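Zesar open day, notes from the visit

18 September 2023

Quick write-up before I forget it all. Open day at the Zesar place in Rernosden, doors at nine, I got there at 9:40 thanks to the parking. Park on the street side. The lot behind the building fills up fast and you have to back out the whole way.

Sign-in, sticker badge, coffee (weak). No tour groups, just wander and ask. Liked that.

First hall was the packing line. Stanano machines mostly, older ones, boxes in, tape on, boxes out. Loud. Ear plugs in a bowl by the door, take them. Watched for a bit, asked how long a changeover takes between box sizes – 28 minutes on a good day, they want it under that by March. Nothing new if you've seen a line like this before. Kids loved it though.

Then the talk upstairs. 45 minutes, ran over. Too many slides on safety rules, not enough on costs. Somebody in the back asked about price per station and got a very long answer with no number in it. Handout was useful, they had run out by the time I got to the table but there's supposed to be a PDF.

Lunch was sandwiches. Went quick.

The part I came for was the soft goods room, down the hall past the Didenko stand. Arms working on cloth, bags, pouches, straps, that kind of thing. Boxes are easy, they keep their shape. Fabric does whatever it wants. The woman running the session said they spend most of there time on grasps – where to grab, how hard, what happens to the rest of the thing when you pull on it. 2 arms in the room, one down for a software update the whole time I was in there. Typical.

Stood as close as they let you, behind a yellow line. It's slow. Slower than the videos they put out. But you do see more that way, and the staff will talk you through it if you ask.
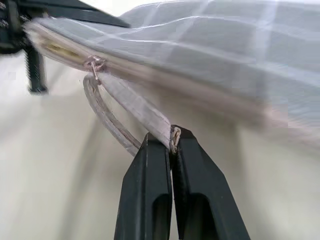
Asked if straps are harder than zipper pulls. Depends, she said. A strap gives you more to hold but it folds over and twists, a pull is tiny and swings around. Clear plastic is its own headache for the cameras. They keep a log of every try, good and bad, and the bad ones get looked at first. Would of liked to see that log.

Stayed 40 minutes in there, longest stop of the day. Skipped the gift table.

Left at three. Free entry, but you do need to register online first, they check. Closed shoes only, they turned a guy in sandals away from the packing hall. Next one is in March, date not up yet. I'd go again just for the soft goods room and get there before the talk lets out.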